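Back on the red track

Posted 11 June 2020

I had not set foot on a running track since high school when my neighbor Asger Bech talked me into it, and if you had asked me back then whether I missed it I would have laughed and changed the subject. Track, for me, meant the hurdles I was made to try once, in shorts a size too big, and a gym teacher with a whistle that could be heard in the next county. So when Asger leaned over the fence and asked if I wanted to come along to Grallcombe some morning (he is one of those people who are fully awake before the coffee is even on), I said yes mainly to be polite.

That was 33 mornings ago. I've been keeping a tally on the back of the Hegarty hardware calendar in the kitchen, a little pencil stroke for each one, and I'm as proud of those strokes as I ever was of a report card.

The track at Grallcombe is a ten-minute walk from our house, past the old Pravala bakery and down the lane with the bad sidewalk. I must have driven by it a thousand times and thought of it as something that belonged to the school kids. It's the most ordinary place you could imagine. A faded red surface with white lines on it, grass along the side, trees, a long low building at the back. But early in the day, with all that red running off ahead of you, it feels enormous, and I get a small lift in my stomach every time I come through the gate.

I started by walking, and I would like to stress that I walked slowly. Asger did his laps and gave me a wave each time he came by, which was kind of him and also a little bit annoying! By the second week I was jogging the straights and walking the bends. The straights are my favorite. You pick a lane and the lines simply carry you along, drawing closer together the farther you look, and for a little while there's no deciding to be done at all. I do a great deal of deciding in the rest of my day (what's for dinner, who needs the car, whether that noise is the dryer), so you can imagine how nice that is.

I had forgotten the feel of the stuff underfoot, too. It has some give to it, and after years of sidewalks my knees noticed right away. My left one has been grumbling since the winter I slipped on the back steps, and it has been much quieter lately. I'm not going to claim the track cured it. I also bought proper shoes, after Asger looked at my old ones and went very quiet, and I finally started doing the calf stretches my sister has been telling me about since forever.

You do get company. There's usually somebody else out, walking or going along at their own pace way over on the other side, and we all keep our distance and nod. I like that sort of company very much. I don't know most of their names and I'd still miss them if they stopped coming. On weekends there are sometimes children, and then I stick to the outside and let them have the inner lanes, as they are all a good deal faster than I am.

For those who asked in the comments last time, my routine at the moment is 5 laps, with a walk in the middle if I need one, and I generally do. I go before breakfast with half a banana in me. I bring water and a thin sweater that I always end up tying around my waist. No music, though I tried it for a few days. I kept running in time to the songs and wore myself out on the fast ones.

Asger wants us both to sign up for the Skokosine fun run in August. It's a distance I would have called ridiculous in the spring, and now I only call it unwise. I've told him I will think it over. The form is on the refrigerator under the lemon magnet, and I have filled in my name and address, in pencil.

I'll write again when there's something to tell. In the meantime I owe several of you the rhubarb cake recipe, and I promise it's coming as soon as I work out which notebook I wrote it in.

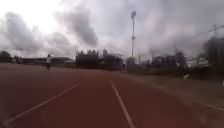 Plenty of red track to go, and company up ahead on the left.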